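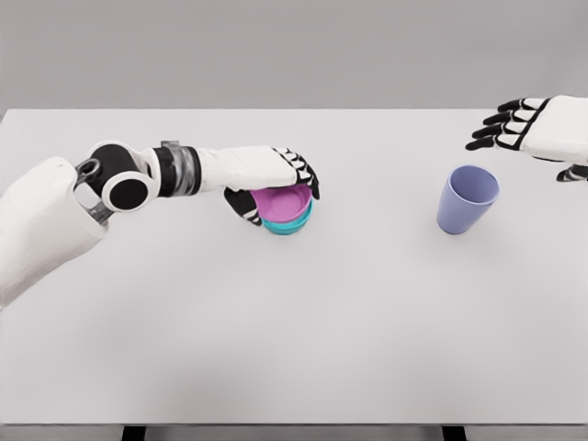

Plondeck 218 Bench Top
Solid-surface worktop for kitchens, laundries and test benches

The Plondeck 218 is a one-piece white worktop in a matte finish, supplied cut to length and ready to fix. The core and the wear layer are the same material, so scratches can be sanded back on site.

Specifications
Maximum length: 4000 mm
Thickness: 20 mm
Finish: matte, white only
Edge: square or 4 mm radius
Colour-matched adhesive: Gratau, one cartridge per join

Supports
Cabinets must be level before the top goes down. Maximum unsupported span is 600 mm. Overhangs past 300 mm need a steel bracket – order code 109 – at each end and at every cabinet gable. Do not screw directly into the underside. Use the brass inserts supplied.

Joins and cutouts
Keep joins clear of sinks and cooktops by at least 150 mm. Inside corners of all cutouts are to be radiused. Square corners will crack and are excluded from the warranty. Cooktop openings take the aluminium heat tape in the Prilden fitting kit, sold separately.

Care
Wipe down with warm water and dish detergent. Stains that persist can be lifted with a cream cleanser and a grey scouring pad, worked in circles. Hot pans go on a trivet.

Ordering
Tops are cut to order and can't be returned once cut. Send a dimensioned drawing in millimetres, with tap holes marked from the centreline. Drawings received by noon Tuesday go into that week's cutting run. Trade enquiries to Xiaoyan Fang; warranty and repairs to Umut Tuncer.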